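Votanwood Gripper Simulation Package: Evaluation Report

The department licensed the Votanwood package for one term in order to judge its fitness for introductory courses in robot handling. It supplies a two-finger gripper model, a set of furnished rooms and a small library of objects. The standard license costs $321 per seat. Testing covered 1000 grasp attempts on department workstations.
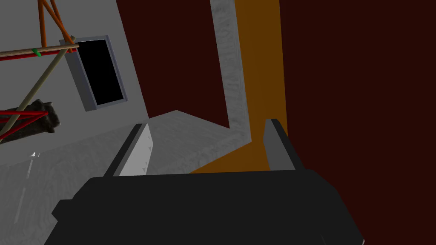 Page last changed: 08/10/2023

Room models and views

The view from the gripper is the strongest part of the package. Both fingers remain easy to tell apart against the speckled floor and the amber and maroon surfaces beyond, and students learned to judge the opening between them quickly. Surface detail is uneven - the floor is convincing, while many of the walls are plain.

Grasping

Objects are simplified. The white ball is visibly faceted, and reviewers would have preferred a smoother model for work on contact. With the default settings, 82 percent of attempts ended in a stable hold. Most failures came from closing the fingers too high on the object. The manual, prepared by Avport, gives this subject a single paragraph and should be expanded.
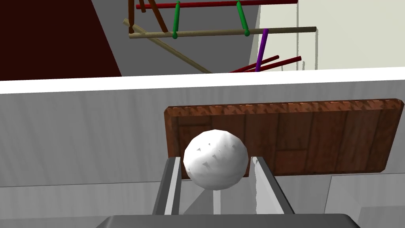
Support and recommendation

Written requests for support were answered within five working days. The package is recommended for first-year teaching. It is not recommended at present for research on contact forces. The license will be reviewed again in April.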